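Workshop notebook, March
Altthorpe bench, morning and after lunch

Carried on with the second Jirnov stool. Seat blank came out of the cramps at 9.15. Glue line is tight on the top face and slightly open at one end underneath, where I must have been mean with the hide glue. Ran a thin knife along it and the gap only goes in a little way, so I've left it. It will be inside the leg mortise on that side anyway once the corner is bored.

Set the blank on the bench and checked for wind with the sticks. High at the north-east corner by a shade. Took that off with the jack, then went over the whole top with the try plane, diagonally first and then with the grain. The elm is as awkward as Kohei said it would be. It tears whichever way you go near the middle, where the grain rolls over. Closed the cap iron right down, took very fine shavings and that was mostly all right. One patch the size of a thumb still needs scraping.

Note for whoever sharpens next: the 1000 stone is dished again. I flattened it before starting and lost twenty minutes to it. Please do it when you finish and not when you start.

Leg angles. I've gone with 13 degrees of rake at the back and the same splay as the first stool at the front. Setsuko's drawing shows less at the back, but the first one tipped when Natsumi leaned over to the left to reach for her tea, and I would like that not to happen again. Have pencilled the change on the drawing and initialled it. Sight lines are drawn on the underside in white pencil because ordinary pencil doesn't show up on the elm.

Bored a test hole in an offcut with the bevel set up next to the bit. Came out a bit upright. I lean in towards the end of the cut, always have. Second test hole was better with the mirror propped on the far side so I could see the bit from two directions. Third was good enough to go on.

Bored all four in the seat before lunch. Back left broke out slightly on the top even with a backing board under it, as the board had shifted. Should clean up when the tenon is wedged and trimmed. If not, there's a sliver of the same elm kept in an envelope in the top drawer.
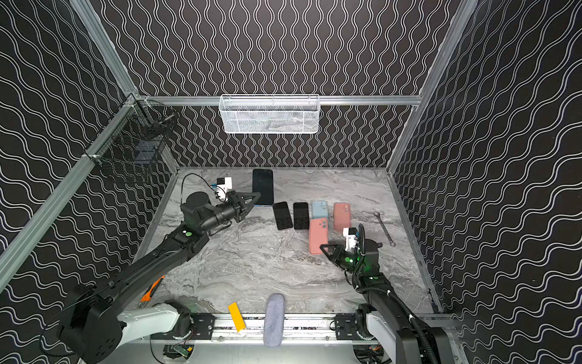 After lunch, the legs. Kazuhiro split these out of the ash log from Boutros in the autumn and they've been in the rafters ever since. Weighed one against the figure chalked on it and it hasn't moved for the last three weighings, so I'm calling them dry. Tenon ends went in the hot sand for 30 minutes to take them down further. The seat itself is not as dry as the legs, which is what we want.

Turned three of the four. Length is 115 mm over finished size for now, to be cut down once the stool is standing level. The fourth has a small knot just under where the stretcher goes. Put it aside and will ask Kazuhiro whether there's a spare from the same log. If there isn't, it can go at the back with the knot facing in.

The lathe belt is slipping again under a heavy cut. Dressed it with a bit of rosin, which helped for one leg and then didn't. Wulitik do the leather belting by the metre, and Shahla has their number. We need 70 mm more than the old one, as the joint was cut too short last time and has been running over-tight. That can't be good for the front bearing.

Tapered reamer: cuts well going in, then chatters in the last part. I think the blade sits proud at the narrow end. Shimmed it with a strip of brown paper and it was smoother. Worth making a proper job of it before the set of six for Shahla's sister, as that's a lot of reaming.

Dry fit with the three legs at 3.40. Two seat nicely. The front right goes in a fraction deeper than the others and leans out. Reamed on that side only, half a turn at a time, checking against the bevel. Got it to within what my eye can see from across the room and stopped there.

Questions for Setsuko when she's back:
Does she want the underside bevel as wide as on the first stool? It made the seat look thin from the front, and I liked it, but it does show up the breakout at the corner.
Oil or soap finish? Elm goes very yellow under the oil we've got.
Stretchers: plain H as drawn, or should the middle one come forward a little?

To do next:
Fourth leg.
Scrape the torn patch on the seat.
Wedges from the bog oak scraps, grain running the long way.
Saddle the seat. Travisher needs honing first and the left handle is loose.
Order belting.

Glue pot off, window shut, drying cupboard left on low with the tenon ends inside.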